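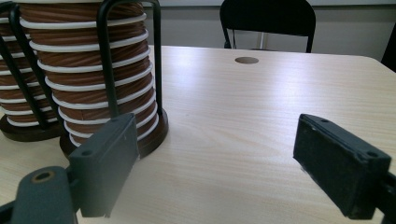
Two wound spool holders on the tabletop.

Gomness Upright Spool Holder

The Gomness is a freestanding holder for ribbon, tape, cord and other narrow goods sold by length. It keeps several rolls on one upright core, so a workroom or shop counter can have a range of colours to hand without a drawer full of loose ends. It is made by Skadulden and sold singly or in pairs.

The holder comes in two heights. The standard model suits most craft rooms and gift wrap counters. The tall model stands 305 mm high and is meant for shops that cut to order all day. Both have the same base and take the same core, so you can change from one to the other later without buying the whole thing again.

Rolls drop on from the top. Unscrew the cap, put on the widest roll first, and add a spacer between each one if the material is slippery. Satin and thin elastic both need spacers. Cotton tape and paper ribbon usually don't.

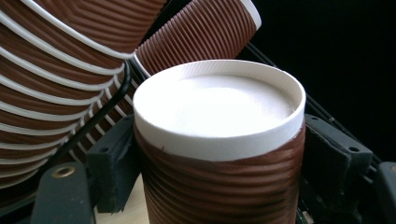 The core turns on a plain bearing at the foot. It should not need oil. If it starts to drag, lift it out, wipe the seat with a dry cloth and put it back. Thread caught under the base is the usual cause, and a pair of tweezers will get it out.

Guido Gentile designed the holder for his own upholstery workshop, where braid and piping cord were kept on nails in the wall. The first version had a fixed core and the rolls jammed against each other. Boonsong Limsakul redrew the bearing and the cap, and the holder has been made to that drawing ever since.

Sizes and fit
Core diameter: fits rolls with a centre hole of 25 mm or more
Widest single roll: 56 mm
Height, tall model: 305 mm
Weight: roughly 2 kg, tall model without rolls

What is in the box
Base, core, screw cap and a bag of spacers. No tools are needed to put it together.

Spares and extras
Caps, cores and spacers are sold separately. The Imai cutting bar clips to the base and gives a straight edge for snipping lengths - it fits both heights. The Stister label clips slide over the cap and take a small card for prices or colour names.

Delivery and returns
Orders go out by parcel post. Unused holders can be sent back in their original box. Please keep the spacers in their bag, as we can't take back sets with pieces missing. The tall model will be out of stock for part of January while the new bases are made - orders placed then will be sent when stock arrives.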